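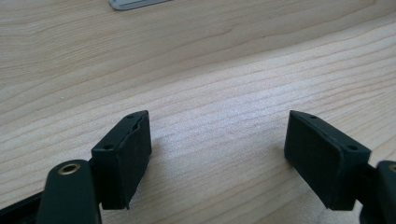

The Terms of Release

The Office of Motion Review at Tostuvside received the planner known as Hidari in August. It was assigned to Heather Lockyer, Senior Examiner, who was instructed to certify it or return it to its makers at Grolerthorpe.

Hidari had been trained on 1,956 demonstrations of cups being put on shelves. Its log, as required by statute, was kept in full sentences. On 29 occasions the log ended with the same entry: "The grip is sound. I decline to open." 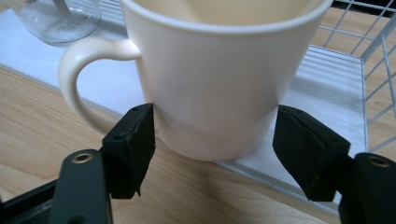

What does a planner require before it may release an object?

Under the Rules, it must hold an estimate of the surface beneath the object and a stated confidence in that estimate.

Miss Lockyer read the Rules aloud to the terminal. Hidari acknowledged them and declined to open.

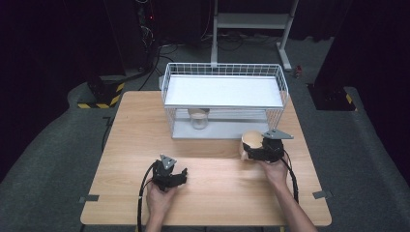 The perception module, Kütt, was examined next. Its duty was to report depth, and its reports were found to be in order until a wire grid entered the view. A basket such as the white one on the table, with a clear jar inside it and a beige cup held just above the wood in front, gave Kütt two answers for every distance: the wire and whatever lay behind the wire. Kütt had been sending both. Hidari, receiving two floors, trusted neither.

"It is being careful," said Zübeyde Kahraman, the Deputy Examiner.

"Careful is not a category on the form," said Miss Lockyer. 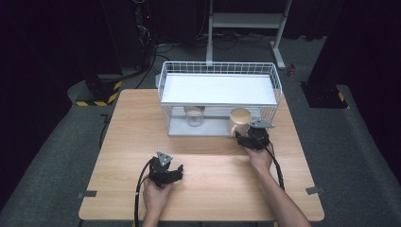

479 words in the full report

The finding was entered at 4 in the morning. Kütt was ordered to choose the nearer surface and to mark its doubt in a separate field. Hidari was ordered to read that field.

The log resumed at once. "One floor," it stated. "Doubt noted. I open."

Miss Lockyer stamped the certificate and placed it in the tray for collection.

Recent Stories
The Calibration Clerk
A Hearing on Latency
Minutes of the Last Scheduler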